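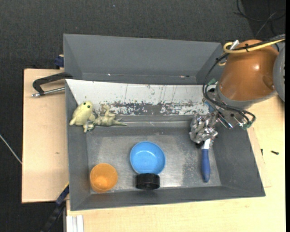
Gray bin, Friday. Frog, green guy, blue bowl, orange cup.

Home Explore Notifications Messages Lists Profile

Going through the toy and kitchen stuff this week. Two gray bins on the table. Thread so I remember what I decided.

The front bin is the keep bin. The paint on the back wall is flaking off and the bottom is all scuffed. I paid $6 for it at a yard sale in June, so fine.

Yellow frog stays. The green one stays too. I say dinosaur, the kids say lizard. They get packed together or I hear about it.

Blue bowl is for snacks in the car. I had it on the donate list twice and took it off twice.

The orange cup used to be part of a set. The others went missing in the move from Ellon and I've stopped looking.

Black cap thing next to the bowl: no idea what it goes to. Giving it until the end of the month.

Question for anyone who has done this. Do you sort by room or by person? I started by room and now half the kitchen pile is toys.

Update, going with by person. One bin each, and whatever doesn't fit gets talked about.

The donation place on Malar Street takes toys until 11 on Saturdays. They don't want cups or bowls without a match. Calling the one in Wasine about those.

Hall closet is next. Mostly coats, and a box I haven't opened in years.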